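Open Day at the Clitthorpe Robotics Workshop

I have wanted to see the inside of the Clitthorpe building since they took over the old furniture warehouse by the rail line. They hold one open day a year, in April, and this year I managed to get a place. Entry is free but you have to book, and the 935 places went in less than a week. A family ticket counts as one place, so there were plenty of kids.

Parking is in the gravel lot behind the building. The signs send you to the front, where there is no parking at all, so ignore them. I got there a little before ten in the morning, showed my booking on my phone, and was given a sticker with a group number on it. I was in group 3. Each group gets a guide and goes through the building in a different order, which keeps the crowd spread out. It mostly worked. We got stuck behind group 2 for a while in the corridor by the machine shop, but the guide used the time to answer questions.

The first stop was the machine shop itself. They make a lot of their own brackets and finger parts there, and one of the mills was running behind a clear guard. I would have liked to stay longer. There was a table with finished parts you could pick up and handle, including an old gearbox that had been cut open so you could turn it and see the teeth meet. A boy in our group turned it for most of the talk.

From there we went up a flight of metal stairs to the room where they do the sorting work. This is the side of the business that pays the bills, according to the guide. A company called Bermúdez sends them mixed boxes of plumbing fittings, and they build the systems that pick the fittings out and put them in the right bins. The arm they had running was named Mokerau. It was quicker than I could follow and very loud, mainly because of the air lines. When it picked up two fittings stuck together it dropped them back in the box and went for another one. I watched that happen several times and it never seemed bothered by it.

The part I had come for was the tabletop room on the ground floor. It is set up like a few small dining corners and kitchen counters, and the arms in there do household jobs. The project is called Zalero and has been going for 2 years. The idea is to have an arm that can lay a table, clear it, and put things away in a home where the objects are never in quite the same spot. Visitors stand behind a low rail, close enough to see well.

Our demonstration was at one of the place settings. There was a plate, a knife with a rounded end, and a red cloth, all ordinary things you might have in a drawer at home. Next to the station was a screen with the view from a small camera down by the gripper, so we could look at the arm from the outside and then turn our heads and see what it was working from. I found I watched the screen more than the arm. From outside, the movements look slow and a bit fussy. On the screen you understand why, with everything so near and the fingers covering a good part of the view. 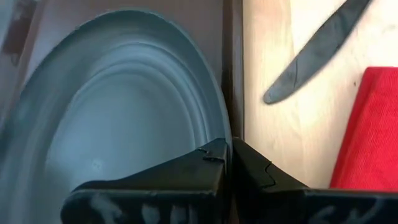
A reader going by Tessellate wrote in after I posted a first version of this report, to say that plates were the hardest thing at last year's open day too. At that one the arm managed cups and spoons without trouble and then spent most of the session nudging a dinner plate along the table, trying to get a finger under the rim. Tessellate's view is that a home robot should simply be given a suction cup for flatware and dishes, and that two fingers are the wrong tool for the job.

I did ask about suction on the day. The answer was that they have tried it. It works well on a clean, smooth plate and poorly on one with ridges or crumbs, and it is no good at all for a cloth. Changing tools in the middle of a job takes time and adds one more thing that can go wrong. So the Zalero team has stayed with two fingers, and they spend their effort on how the arm comes in toward the object. A plate is taken by the rim, with one finger inside and one outside. For a knife lying flat, the fingers come down on either side of the blade or handle and close just above the table. Cloth is pinched. The guide said cloth is the one that people get wrong when they guess which is easiest – most visitors say the cloth, and it gives the team more trouble than the knife does, because it changes shape every time it is touched.

Someone else wanted to know how the arm learns. A person steers it through the job by hand, over and over, with the camera recording. For the table-laying job they had 700 of these runs at the time of our visit. They move things between runs and swap plates and cloths so that it does not get used to one layout. The person who had been steering that morning said it was tiring on the wrists and that you start to see your own kitchen table differently. I can believe that.

There was also a station where visitors could steer a smaller arm themselves. The line was long, and each turn was only a couple of minutes. My job was to pick up a wooden block and place it on a marked square. I got it on my second try and put it down crooked. The hard part is judging depth. You think you are over the block and you are well in front of it. A girl ahead of me, maybe ten years old, did it the first time and then stacked a second block on top.

After that the tour was over and we were let out into the canteen, where there was coffee and a decent lemon cake. Two of the engineers sat at a long table and took questions from anyone who came up. Most people asked about price and when they could buy one. The engineers would not give a date. They said the sorting arms are a product and the tabletop arms are research, and that there is a big gap between an arm that lays a table in a room they control and one that does it in a stranger's house with a dog around.

A few practical notes if you plan to go next year:

Book as soon as the page opens. They put it up without much notice.

Wear closed shoes. They turned one man away from the machine shop for wearing sandals, and he had to wait in the corridor until we came out.

Ear plugs are handed out for the sorting room. Take them.

There is an elevator to the upper floor, but it is at the far end of the building and you need to ask your guide for it.

The whole visit took just under three hours with the coffee. I would go again, mainly to see how the plates are coming along, and I would go straight to the steering station before the line builds up.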